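## 4. Data Collection in the Student Project

### 4.1 Course setting and task choice

The demonstrations were recorded by student teams in the second half of the Vastevis course, a project class in robot learning that runs from November to the end of the winter term. Each team proposed one household task involving deformable objects and defended it in a short written plan. The team reported on in this section chose hats. The task, listed in the course repository as Calado, asks the operator to handle a black hat with two hand-held grippers and to place it on a wire hat stand.

Hats were picked over towels and T-shirts, which earlier teams had used, for two reasons. A hat has a preferred shape but does not keep it under load, so the policy has to deal with a target that changes as it is lifted. It also has an inside and an outside, and a placement that looks correct from above can still fail if the crown has folded in on itself.

### 4.2 Grasp types

Students first practiced without recording and wrote down which grasps they used. Two grasp types survived into the protocol. In a *brim grasp*, one finger goes under the brim and one over it. In a *fabric grasp*, the fingers close on a fold of loose material. Fabric grasps are harder to label, as the contact area is often hidden by the cloth and the wrist view is filled by dark material with little contrast.

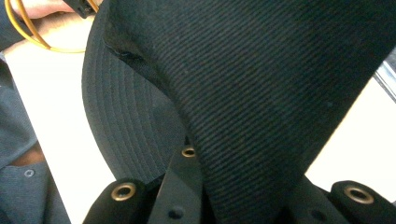
**Figure 3.** View from a hand-held gripper during work with black fabric. The stitched brim is partly hidden behind the ribbed material.

The low contrast had a direct effect on annotation. Two students labeled the same set of 400 clips for grasp type, working separately, and their disagreements fell mostly on clips in which dark fabric covered one or both fingertips. Raising the exposure helped with the cloth but washed out the white surfaces behind it. We kept the default exposure and added a third label, *unclear*, for these cases. Clips marked *unclear* stay in the training set but are left out of the per-grasp results in Section 5.

### 4.3 Recording protocol

An episode starts with both grippers open and ends when the operator has released the hat and moved both hands back. The stand may begin upright or on its side -- the second case was added after the pilot, when the policy was found to rely on the stand's position as a fixed landmark. The operator may use the free gripper to steady or turn the stand while the other holds the hat.
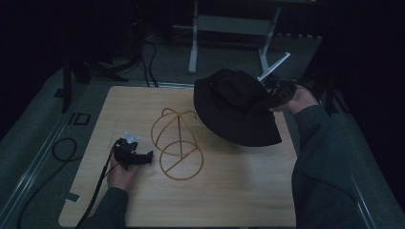 Operators were told to move at a normal pace and to avoid regrasping in the air unless the hat was slipping. If the hat dropped off the board, the episode was stopped and logged as a failure. Failed episodes were kept in a separate folder, and the students later used them to train a simple success detector.

The target was 2,000 episodes. The team reached 1,732 after removing recordings with dropped frames or tracking loss. Collection was split among 7 operators, all enrolled in the class, and no operator recorded for more than one hour without a break. We did not balance the data by operator. Section 5.3 shows that holding out a single operator lowers placement success more than holding out a stand pose -- a point the students raised themselves in their midterm report.

Synchronization used the Wadon logging scripts from the previous year's course, with one change: the gripper width is now stored at the camera rate. The Grastberg baseline was trained on the same split, without the success detector.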